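Adis looks twice: notes on a small result

12th August

The summer is quiet in our lab in the Robichaud building, half of the people are on holiday and the cluster is almost free. So I used these weeks for a thing I wanted to try since October of last year. It is a small method and the result is also small, but I learned more from it than from the big project which ate my winter. I write it down here before I forget the details, and also for two readers who asked me by mail what I am doing now with Adis.

For the new readers: Adis is my policy for picking up objects in a home. It gets the image from the camera and a short text like "pick up the bowl", and it gives back the motion of the arm. Everything in this post is in simulation. We have our own set of simulated homes, which is called Zumico, and we render it with Brillix. I know some people stop reading at this point. I will do the real robot later in the year, if I get the time on it.

The problem I had is easy to explain. Adis was good in moving the arm. When it decided for an object, it went there and closed the gripper well. But too often it decided for the wrong object, and then it never changed its mind. In the middle of the motion a person would already see that this is the wrong thing and stop. Adis went on until the end, very calm, and lifted a spatula when I asked for a bowl.

I watched many of these failures one after another, and I made for each a short note. I recommend this to everyone, even if it is boring. Before I did it I believed that the policy was confused by similar objects. My notes said a different thing. Most of the wrong picks started from a view where the table was far, and the objects on it were only a few pixels large. At this distance the policy made a guess, and the guess was not so bad. The bad part was that the guess was carried along through the whole episode by the memory of the network. When the arm came closer and the view became better, the old guess was stronger than the new image.

So the idea is: let it look again, without the memory. I call it the second look. When the gripper is at a certain distance from the target, the policy stops for a moment. The memory is erased, only the text instruction stays. Then it must choose the target again, from the current image alone. If the new choice agrees with the old one, the arm continues. If it does not agree, the arm goes back a little and approaches the new target. There is nothing more in it. The change in the code is shorter than this paragraph, I think.

The difficulty was in the training. If you only add the stop at test time, it makes the things worse. The network has never seen a situation where the arm is already over the table and the memory is empty, so it behaves strangely. One time it moved the arm back to the start position and began the whole episode new, again and again, like somebody who enters a room and forgets why. I had to add the erasing of the memory also in the training, at random moments. First I erased too often and the motions became nervous. Then I erased only in the last part of the approach, and this worked fine.

The second difficulty was the rooms. In the old version of Zumico the tables were too clean. There were a few objects with good space between them, and the second look had nothing to do there. I spent one week only with making the tables more like the tables of real people. Now on one dining table can be a white bowl, a small open laptop, a black spatula and a small guitar-shaped thing, all together, and the rest of the home is also there with its counters and doors and windows. It is not very logical as a household. But the arm must find the one object from the instruction among others which have nothing to do with it, and for this question it is good.
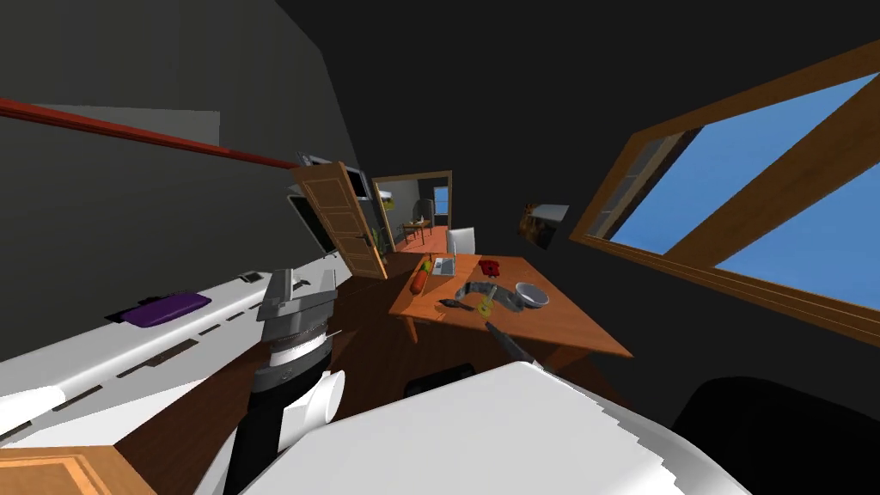 Then came the test. I used 26 rooms which the policy did not see in training. For each version of the policy I ran 200 episodes, and every version was trained with three different seeds, so that I do not tell you a story about luck. The old Adis and the new Adis got exactly the same start positions and the same instructions. I counted only one kind of failure, the wrong object in the gripper at the end. When the object was the right one but it fell down, this was written in another column.

For the middle seed, the old version took the wrong object in 48 episodes. With the second look it was 26. (Yes, it is the same number as the rooms. I checked this two times, it is a coincidence, the failures are not one in each room.) The other two seeds go in the same direction, one a little better and one a little worse. The column with the fallen objects did not change in a way that I would dare to interpret.

I was happy with this for one evening. The next morning I thought that maybe the stop itself is helping, and the erased memory does nothing. When the arm stops, the image is calm and the policy has more steps to think. This would be a much less interesting explanation, so I made a control version which stops for the same time but keeps the memory. It was nearly as bad as the old version. That was a good feeling, I must say. In the group we have the habit that you must bring the control experiment before you bring the cake, and this time I could bring both.

What remains after the second look? I went through the remaining failures in the same way as before, with notes. There are two groups. In the first group the gripper itself covers the target at the moment of the second look. The policy can not choose an object which it can not see, so it chooses the neighbor. I tried to move the stop a little earlier, and it helps for the covered objects but then the small objects are again too small. Probably the distance should not be fixed, it should depend on how much of the table is free in the view. I have no good solution yet. A second camera would be the easy answer, but I want to see how far I come with one.

The second group is instructions which are not clear enough. When the text says "pick up the red one" and there are two things which could be called red, the second look can change from one to the other, and each choice has its reason. In my table this is a failure. I am not sure that it should be. A person would ask back. I removed nothing from the numbers, but if you compare with your own system, please look at how your instructions are written. It makes a bigger difference than I believed.

There is also a cost. Each episode is longer, because of the stop and because of the cases where the arm goes back and approaches again. In some episodes it changed from the right object to the wrong one, so the second look destroyed a good decision. These cases are already inside the number above, but I want to say it clearly. They happen mostly when the light in the room is low. In Zumico we have a random strength of the lamps and of the sun, and in the dark rooms with one bright window the dark objects on the table lose their shape. I have asked the others if we should make the exposure of the camera more realistic. The opinions were divided and the discussion took the full lunch.

A few practical remarks, for those who want to try the same:

Write the first choice and the second choice in your log file, always. I did not do it in the first run and had to repeat everything.

Do not erase the text instruction together with the memory. It sounds stupid but in my code they lived in the same buffer, and I lost two days with a policy that stopped over the table and then did nothing at all.

If you render with Brillix, fix the order of loading the objects. With the same seed but another order I got a different arrangement on the table, and my comparison was not fair until I noticed.

Keep the clean tables in the training also, mixed with the full ones. When I trained only with full tables the policy became careful everywhere and approached even a single bowl on an empty table as if it was a trap.

Somebody will ask about the name "second look". I know there are older works where a robot looks again before it grasps, and some of them are much older than me in this field. As far as I found, they keep what the robot knew before and combine it with the new view. In theory this is the correct way, to throw away information is never optimal. But the combination needs that the network knows how much it should trust its first guess, and my network does not know this. If someone has a network which does, I would like to read about it, the comments are open.

Next I will try the version with the variable distance, and I will clean the code so that I can put it online without shame. The room files of Zumico are too large for my page, so for the moment please write me if you need them. I am away for a part of the month and will answer slowly.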